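Mirkeo Releases Plans for a Hand-Held Gripper That Can Be Built at Home

CLIDCOMBE, December. For immediate release.
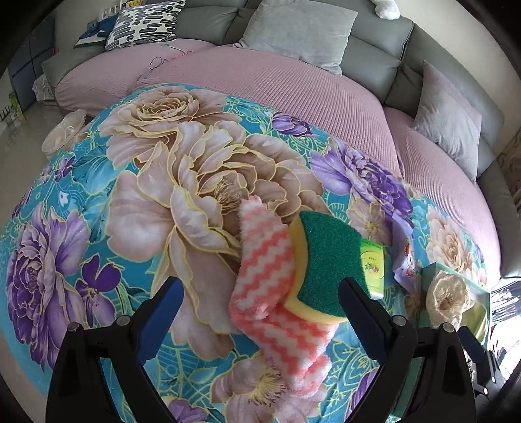 What is being released

Mirkeo, a shared workshop in Clidcombe, has published the full plans for its two-finger hand-held gripper. The package includes part drawings, a cutting list, wiring notes for the camera mount and a 32-page build guide. All of it can be downloaded free of charge, and builders may change the design and pass on their own versions.

The gripper is held in one hand and worked with a trigger. A camera on the body records what the fingers do. Members use the recordings to teach small robot arms to pick up and move household things such as cloths, sponges, small boxes and bags.

The design has two black fingers with blue inner pads. Each finger is held by screws that can be reached from the outside, so a worn pad can be changed without taking the body apart.

How it was developed

The project started at a member's kitchen table and moved to the workshop when it needed a drill press. The first version had straight fingers and a stiff spring. It held boxes well but let go of thin fabric. The current version has angled fingers and a softer return spring, and the pads are glued to a plate that slides out.

Mirkeo members have tried the gripper at home as well as at the bench. Soft surfaces gave the most trouble. On a bed or a sofa, an object sinks when the fingers press down beside it, and the fingertips can catch the cover. The tips were shortened twice for this reason. The guide has a chapter on practicing with folded cloth on a bedspread before going on to smaller items.

The group has logged 813 practice grasps with the current version. Of these, 647 ended with the object lifted and set down where it was meant to go. The log is included in the download, with notes on the failed attempts.

Parts and tools

The body and fingers can be made on a home 3D printer. Builders without one can cut the finger brackets from sheet plastic using the paper templates at the back of the guide. The other parts are common screws, a spring, a length of cord for the trigger, and pad material. A small screwdriver, a hand drill, a file and a clamp are enough for assembly.

Most builders should allow two evenings. The trigger cord takes the longest to set, and the guide recommends leaving it slack until both fingers are mounted and move freely.

The pads in the workshop's own kits come from Dindano, a local supplier of rubber and foam sheet. The springs are wound by Žukauskas, a repair shop on the same street. Both firms will sell single pieces to home builders. Other pads and springs may be used if they match the sizes in the parts list.

Build evenings

Mirkeo will hold open build evenings through the winter, starting at 6:30 p.m. Benches, clamps and a printer are provided. Visitors need not be members but should reserve a bench ahead of time. Children may take part with an adult. People who have already built a gripper are welcome to bring it in for adjustment.

A left-handed version of the body is being tested and will be added to the download when it is ready.

About Mirkeo

Mirkeo is a member-run workshop in Clidcombe with benches for wood, metal and electronics. It is open to residents of the town and nearby areas.

Press contact: Mirkeo front desk, Clidcombe. Drawings and a loan gripper are available to reporters on request.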